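Frequently asked questions: booking, changing and travelling

Last reviewed: December 2020

These answers cover coach and rail packages sold through the Camberg booking desk, including the Ilthorpe and Brornavville routes. Air travel is handled under separate terms, supplied with the ticket.

How do I make a booking?

Bookings are made on this site or by telephone. You will need the full name of each traveller as it appears on the passport, a contact number and a payment card. A booking is complete once a reference has been issued. If the payment page closes before a reference appears, check your email before trying again, as a second attempt may create a second booking.

What does the reference look like?

It begins with two letters showing the departure point, followed by a string of digits. Quote the whole reference, including the letters. The desk cannot search by seat number.

Can I hold a seat without paying?

Yes, for up to 9 days on most routes. The hold lapses at midnight on the final day and the seat goes back on sale. Holds are not offered on Yip sleeper services.

What is the Yip sleeper?

Yip is the overnight service between Camberg and Brornavville, a distance of 652 kilometres. Cabins have two or four berths. Bedding is included and breakfast is served from six. A cabin may be booked for sole use on payment of the supplement shown at checkout.

How much luggage may I bring?

One large case and one small bag per traveller. The large case goes in the hold on coaches and in the rack at the end of the carriage on trains. Folding bicycles count as a large case if bagged. Full-size bicycles must be booked in advance and are not carried on the Ilthorpe coach.

Can I travel with a computer or other electrical goods?

Laptops and tablets travel in hand luggage. Desktop computers are accepted in the hold if boxed and padded on all sides, and they count as your large case. Loose parts should be packed in their own bags. Check that your travel insurance covers goods in transit, as the carrier's liability for electrical items is limited to the sum given in the conditions of carriage.

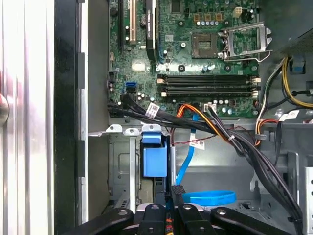
Inside a desktop computer tower.

Do I need to declare electrical goods at the border?

Personal items that you will bring home again do not normally need to be declared. Goods carried as gifts or for sale may be liable to duty. Keep receipts with your travel papers – customs staff can ask to see them on either leg of the trip.

Can I change my travel dates?

Dates can be changed once without charge if the request is made before the balance is due. Later changes are charged at the rate shown on your confirmation, plus any difference in fare. If the new fare is lower, the difference is not refunded.

Can I change the name on a booking?

Spelling mistakes are corrected free of charge. Passing a booking to another person is treated as a change and charged accordingly. Names on sleeper bookings cannot be changed once tickets have been issued.

What happens if my service is cancelled?

You may choose a full refund or a place on the next available departure. Refunds are paid to the card used for the booking. If that card has expired, tell the desk before the refund is issued. Hotel nights booked as part of the package are refunded in the same way – those booked elsewhere are not.

Are there reduced fares for children?

Children under 6 travel free on coaches if they share a seat with an adult. Older children pay the child fare until their fourteenth birthday, based on age at the date of outward travel.

When does the summer timetable go on sale?

In April. Winter tickets stay valid for the services printed on them.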